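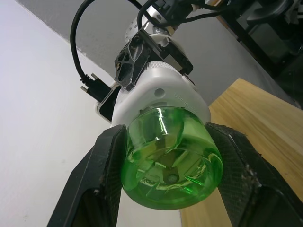
Urho Jääskeläinen thinks dropping things is the best thing a robot can do in front of kids, and he told me so twice before lunch. He says you learn more from one good drop than from a whole afternoon of perfect catches. I wasn't so sure. I'm the one who has to crawl under the table!

But okay, let me tell you about our drop, and you can decide.

The job is called a handover. One robot arm holds a thing, the other arm takes it, and then the first arm lets go. You do it all the time. When you pass the ketchup to your sister, you hold on until you feel her pull a little, and then your fingers open. You don't even think about it. Your skin and your muscles do the thinking for you.

Our program is named Zakeck (don't ask me, I didn't pick it) and it doesn't have skin. What it had, back when this happened, was a timer. Arm one said "I'm here." Arm two said "I'm closing." Then arm one waited a tiny bit and opened its fingers.

Can you spot the trouble? Arm two said "I'm closing." It never said "I've got it."

Most of the time that was fine. We had run 324 handovers and I was feeling pretty proud – I'd even started telling people it was finished. Then on the next one, arm two was slow. A message got stuck for a moment on its way through the computer, a bit like when a video freezes and then jumps. Arm one didn't know that. It waited its tiny bit, opened up, and down went the part. It bounced off the table and rolled under a shelf, and arm two very politely closed its fingers on nothing.

Then it carried the nothing away! It swung around, put the nothing down in the right spot, and reported that everything had gone great. I laughed so hard I had to sit down. Aatos Kuusisto did not laugh. He hit the stop button and started reading the log, a kind of diary the robot writes while it works. Ours had 3,437 lines in it that day, and he read them with a ruler under each one. 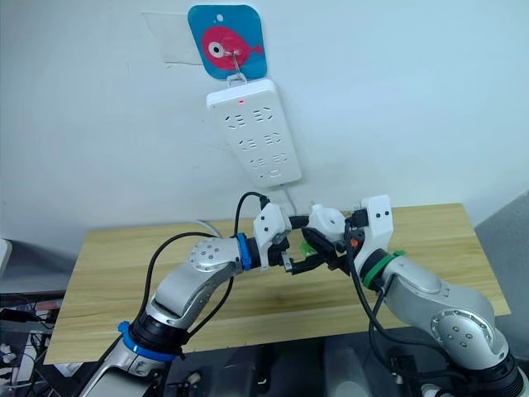
So why didn't the robot notice it was carrying nothing? It had never been told to check. A robot only looks for the problems somebody taught it to look for.

We fixed two things. First, arm two now checks how far its fingers have closed. If they shut all the way, there can't be anything between them, so it stops and says so. Second, arm one doesn't use the timer anymore. It waits to hear "I've got it," and if it doesn't hear that, it keeps holding on. It will hold on all day if it has to.

There's a safety part too, and it's the part I want you to remember if you ever visit a place with robot arms. When something falls, your hand wants to grab it. Mine did! I had my arm halfway out before Aatos yelled. But a robot arm that has dropped something may still be moving, and it doesn't know your hand is there. So we have a rule: stop button first, wait until both arms are still, ask a grown-up who works there, and only then go looking for the part.

After the fix we ran 100 more handovers. Arm one got stuck waiting on 9 of them, just holding on like a dog with a sock. That's annoying, and we're still working on it. But a stuck robot is a lot safer than a robot that lets go too soon, so for now I'll take it.

If you want to try this at home, get a friend and a rolled-up pair of socks. Close your eyes, both of you, and pass the socks back and forth without talking. Then do it again, but say "got it" before the other person lets go. Write and tell me how many times you dropped them each way.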